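招募图像定位判读参与者(Stakolent项目第二轮)

Hurkwood移动机器人组现面向校内外招募参与者,参加一项关于开阔地面视觉定位的判读研究。任务在电脑前完成,不需要操作机器人,也不需要编程基础。八月开始,满员即止。

先说研究在做什么,再说需要您做什么。只想看时间和报酬的,可以直接翻到“时间与报酬”一节。

一、研究背景

室外机器人在街道上定位,多数方法依赖近处的特征:路沿、墙角、招牌、门窗。这些东西离得近,机器人走几步,它们在画面里的位置就变很多,位置算起来比较容易。到了大面积的铺装广场,近处常常只有地面,能辨认的建筑都在远处。机器人往前走一段,远处的楼在画面里几乎没有变化,而朝向稍微偏一点,整排窗户就会平移。算法容易把转动当成移动,或者反过来。

大楼本身也有麻烦。立面如果是规则的竖向分格,一格和下一格看上去差不多,特征匹配时错开一格,匹配分数照样很高,算出来的朝向就有偏差。我们在早期的测试里反复遇到这种情况。

另一个来源是天空。广角镜头里天空占的面积大,云的边缘对比度高,特征提取器会在云上取很多点。云会动,亮度会变,隔一阵再来,这些点全部作废。简单的办法是把天空整个遮掉,但遮罩在过曝的区域经常出错,把屋顶线或者树梢一起吃掉。

Stakolent项目处理的就是这类场地。我们用的方法叫Pitura,做法分三步。

第一步,把建筑轮廓线和树线提成一条连续的天际线,只用它估计朝向,不用它估计位置。立面内部的竖线在这一步不参与。

第二步,在地面上找伸缩缝、铺装分界和其他线状痕迹,按镜头模型展平后,与事先建好的地面线图比对,估计位置。广角镜头会把直线拉弯,展平这一步对标定误差很敏感,离画面中心越远越敏感。

第三步,找场地中间的“锚物”,也就是颜色或形状与周围铺装差别明显、位置固定的东西。锚物处在中距离,正好补上近处地缝和远处天际线之间的空档。

三步的结果各带一个置信度,最后合并。哪一步的置信度低于门限,合并时就不用它。
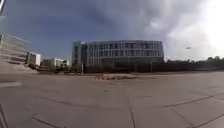 铺装广场上采集的画面。前景为浅灰色混凝土板及接缝,中部偏红褐色的一片为锚物候选,远处为弧形立面的大楼。

机器人平台是Rey,组里自己装的,镜头朝前,视角很宽,车体前缘会有一小段进入画面。Pitura在处理前用固定遮罩去掉这一部分。

二、目前的结果和没解决的问题

第一轮研究整理出3,467对图像。每一对来自同一场地,拍摄时刻或镜头不同。我们让Pitura对每一对给出两次拍摄之间的相对位置和朝向,再和测量参考值对照。

多数图像对的结果可以用。有928对的误差超出了我们设定的范围,其中又分成几种情况:

地缝认错。把裂缝当成伸缩缝,或者把两条走向接近的缝当成同一条。混凝土表面有污渍和细裂纹时更容易发生。

锚物认错。同一样东西从不同位置看,轮廓和颜色的差别可能很大。从一个角度看是低矮的一堆,从另一个角度看能分辨出成排的块状物。算法有时把它当成两个东西,有时把两个东西当成一个。

天际线断开。亮部过曝,远处树线和天空混在一起,提出来的线断成几截,朝向估计就靠剩下的部分硬撑。

立面错格。虽然第一步不用立面竖线,但楼的端部如果有一段高出屋顶线的部分,轮廓提取时还是会受旁边竖线的影响。

这四种情况我们能归类,归完类以后不知道怎么改才合适。直接的疑问是:人看这些图像对的时候,用的是什么线索?是先看远处的楼,还是先看地面?在算法失败的图像对上,人是不是也会失败?如果人能判断对,用的线索里有没有Pitura没用到的?

组里几个人自己试过。Vitória Meireles做地缝部分,她看图时习惯先找地面上最长的一条缝;Severyn Onyshchenko负责平台和标定,先看的是灯杆和楼端之间的间距。两个人在同一对图像上常常得出相近的答案,理由却完全不同。我们对这些图像太熟,自己的判断不能当数据,所以需要没有参与过项目的人。

三、您需要做什么

参与者在实验室的电脑上看图像对。每次显示两张图像,您要完成下面几件事:

在左图中点选一个您觉得最有用的参照点,再在右图中点出同一个点。如果右图里找不到,按“没有”。每对图像最多点五组。

判断从左图到右图,观察位置大致向前、向后、向左还是向右移动,或者几乎没动。

判断朝向有没有变化,往哪边变。

给自己的把握打分,从一到五。

用一两句话写下您是怎么判断的。写短一点没有关系,“右边那条弧形的缝”这样的一句就够用。不需要使用专业词汇,也不要为了显得专业去改您原来的想法。

两张图像不按拍摄先后排列,请不要根据左右顺序猜测时间。云的样子也请不要当作位置线索;如果您还是用了,照实写下来即可,我们同样需要这个信息。

部分图像对会重复出现,用来检查前后是否一致。我们不会告诉您哪些是重复的。前后答案不同不影响报酬。

每次参与约一个半小时,中间有一次休息。开始前有一段练习,练习用的图像来自另一处场地,有参考答案可以对照。正式部分不给答案,四次全部做完以后,想看结果的可以约时间来看。 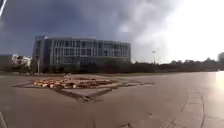
点选参照点时,对“同一个点”的要求比较严。举例说,楼的左端作为一个参照,应该点在屋顶线与端部转折的地方,点在立面中间某一格窗上则不行,因为您很难确定换一张图以后是不是还是那一格。地缝要尽量点在两条缝的交点。如果一条缝两头都看不到交点,可以用“线”工具沿着它描一段,描多长由您决定。

成堆或成片的东西,请点它的边界,不要点中心。边界不清楚的时候,点您认为最能确定的一处,并把把握程度调低。

画面边角如果有机器人自身的部件,不要拿来当参照,它跟着镜头走,在哪张图里都在同一个位置附近。镜头反光和过曝的区域也一样。

关于弯曲:图像没有做过展平,直的建筑和直的接缝在边缘处看起来会弯、会斜。第一轮的试做里有人把楼的倾斜理解成朝向变化,练习部分现在加了专门的说明,请认真做完再进入正式部分。

四、参与条件

年满十八岁。

裸眼或矫正视力正常,能在屏幕前连续看图四十分钟左右。戴眼镜请带上平时看电脑用的那一副。

能辨别红褐色与灰色。色觉异常者也欢迎报名,请在报名时注明,我们会另外分组,数据单独分析,报酬相同。

中文阅读和书写没有困难。写字部分用键盘输入,也可以改为口述录音,由我们转写。

没有参与过Stakolent第一轮的采集、标注或讨论。在Hurkwood其他组工作或学习的人可以报名,只要没有看过这批图像。

从事测绘、摄影、建筑、驾驶培训等工作的人,以及经常玩看图猜位置一类游戏的人,请在报名时写明。我们希望两类人都有,有经验的和没有经验的,名额会做一些平衡。如果某一类已经满员,我们会把您放进候补。

五、时间与报酬

全部参与共四次,每次之间至少隔一天,请尽量在三周内做完。

每天有上午九点半、下午两点和晚上六点半三个时段。晚间时段座位较少,建议早些报名。

每次报酬100元,四次做完共400元。报酬按次结算,中途退出的,已经完成的次数照付。某一次没有做完整,由于设备或我们这边的原因,按一次付;由于个人原因提前离开的,做过一半以上按半次付。

交通费不另计。实验室提供饮水,不提供餐食。

迟到超过二十分钟,当天的时段可能已经无法完成,需要改约。改约请提前一天告诉我们。

六、数据与隐私

我们记录的内容包括:点选位置、每一步的用时、把握打分、文字说明或录音转写。不录像,不记录眼动,不采集面部图像。录音在转写核对之后删除。

姓名和联系方式只用于安排时间和发放报酬,与判读数据分开保存。数据中您以编号出现。论文和公开数据集里可能引用参与者写的文字说明,引用时不附编号。如果您不愿意自己的文字被引用,知情同意书上有一个单独的选项,不勾即可,不影响参与。

您可以在任何时候退出,不需要说明理由。退出后两周内可以要求删除已有数据。两周以后数据会并入汇总,届时无法再单独删除。

研究中出现的图像归项目所有,请不要用手机翻拍屏幕。图像拍摄时场地上没有行人,不涉及他人肖像,但未发表之前我们不希望图像流出,以免后来的参与者提前看到。

七、判读结果怎么用

第一,作为比较基准。在同一批图像对上,人的判断和Pitura的输出放在一起看,特别是算法误差大的那一部分。

第二,找线索。参与者点选的参照点会汇总成分布图,看人把注意力放在画面的哪个高度、哪类物体上。如果很多人都在用某一类我们没有用的东西,下一版会考虑加进去。

第三,调整合并规则。现在三步结果的合并门限是按经验定的。人的把握打分与实际对错之间如果有稳定的关系,可以给门限提供一个参照。

也有可能人的表现并不比算法好,或者在同样的图像对上犯同样的错。那样的结果我们也会照样发表。

参与者的判读不会被直接用来训练模型。将来如果要改变用途,会重新征求同意。

八、另招:兼职研究助理一名

协助Severyn Onyshchenko安排参与者时间、运行判读程序、整理文字说明。每周约十二小时,需要能覆盖晚间时段中的两次。要求做事有条理,会用表格软件,能读简单的Python脚本;有心理学实验或图像标注经验者优先。助理会接触到参考答案,所以不能同时作为参与者。

工作内容里比较花时间的是整理文字说明。同一条缝,有人叫“缝”,有人叫“线”,有人叫“那道黑的”,需要对照点选位置逐条确认他们说的是哪一处,再归到统一的编码表里。编码表的第一版由Vitória Meireles编写,助理可以提出修改。

待遇面谈。合同先签一学期,可以续。

九、报名方式

参与者报名:在Hurkwood移动机器人组页面填写“Stakolent第二轮”报名表,写明可以来的时段、是否戴眼镜、有无上面提到的相关经验。我们一般在三个工作日内回复,回复里会附知情同意书的全文,请先看完再确认时间。

助理报名:同一页面,选“研究助理”,附一页简历和可工作的时间。不需要推荐信。

对研究内容有疑问,可在报名表备注栏写给Vitória Meireles;时间和报酬方面的问题写给Severyn Onyshchenko。也可以在工作日下午直接到组里来问,判读室门上亮灯时请不要敲门,到隔壁办公室找人。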